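Ticket: Judder on camera pans, Steltau, episode 2
Product: Wolia app on Sirkis box
Status: Reopened by customer
Priority: Normal

Monday, 8:40 pm – Customer
Every slow pan in Steltau episode 2 stutters. The worst one starts 17 minutes in, the long move along the harbor wall, where the picture takes a little hop every second or so. Dialog scenes with a still camera look fine. Episode 1 looks fine all the way through. Same box, same TV, same cable, same evening. Before anyone asks, yes, I restarted the box.

Monday, 8:52 pm – Wolia Support
Thank you for contacting Wolia. Playback problems are usually caused by a slow or unstable connection. Please restart your router, move your device closer to it, and try again.

Monday, 9:15 pm – Customer
The box is wired to the router. It doesn't buffer, it doesn't drop to a softer picture, and the hop lands in the same place every time I play the shot. I have never met a connection problem that could keep time like that. I restarted the router anyway so we can cross it off. No change.

Tested so far:
Sirkis box, wired: stutters
Sirkis box, wireless: stutters, same spots
Wolia app built into the TV: stutters, same spots
Laptop browser: stutters, harder to see on the small screen
Episode 1 on all of the above: smooth

Next morning, 10:05 am – Wolia Support
Thank you for the additional details. We recommend turning off motion smoothing in your TV's picture menu. Please also check that your Sirkis box is set to match the frame rate of the content.

Next morning, 10:31 am – Customer
Motion smoothing has been off since the TV came out of the carton. Frame rate matching is on, and the TV's info panel shows 24 for both episodes. That tells me what the file claims to be. It doesn't tell me what happened to the pictures before they were put in the file.

My guess, and I'll label it a guess, is that episode 2 was converted from some other frame rate on its way to you, and that the conversion repeats or drops a frame at regular intervals. You'd never notice that on two people talking across a table. You notice it on a pan.

Next day, 3:20 pm – Wolia Support, escalated to Playback Team
We have reviewed your account and device logs. The stream was delivered at the highest available quality with no errors. The episode is encoded in H.264 and passed our automated checks. We consider this issue resolved. Some viewers may notice judder as a natural part of the cinematic look.

Next day, 4:02 pm – Customer
Reopening. I don't doubt the logs. They say the file got to my house in one piece, and I never claimed otherwise. As for the cinematic look, episode 1 has plenty of pans, one of them over the same harbor, and none of them hop. Did the look change between episodes?

I stepped through the harbor shot a frame at a time in the browser. The picture moves, moves, moves, then holds for one step, then moves again. I can't rule out that the browser's own stepping is to blame, but it doesn't do that in episode 1.

The end credits list Phetsri for the finishing work. Could someone ask them whether you were sent a different master for episode 2? An answer of "no, it was the same" would be useful too.

Two days later, 9:48 am – Wolia Playback Team
We have played the harbor shot in our office and can see a repeated frame. We have not confirmed where it was introduced. A request has gone to the content team to compare the delivered master with our encode. We do not have a date for a reply.

Two days later, 6:10 pm – Customer
Thanks. That is the first reply in this ticket that reads as if somebody pressed play. I'd still like to know what the automated checks look for, if a repeated frame gets past them. Leave the ticket open until the new file is up, please, and tell me when it is, so I'm not testing against an old copy.
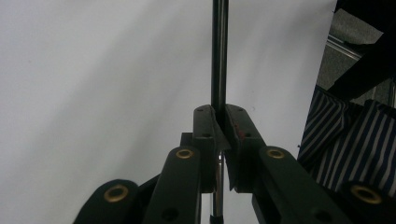

A replacement encode should be judged on pans and not on the info panel, and I'd add a simple test shot to whatever the content team uses. Pick something narrow and upright with a hard edge, like the polished metal rod in the photo, with that bright line down its left side against a pale background. Pan across it slowly at 24 and a held frame ought to be plain to anyone in the room. If the new episode 2 passes that kind of look and the harbor shot runs clean on my Sirkis box, I'll close the ticket myself. Until then please don't mark it resolved again.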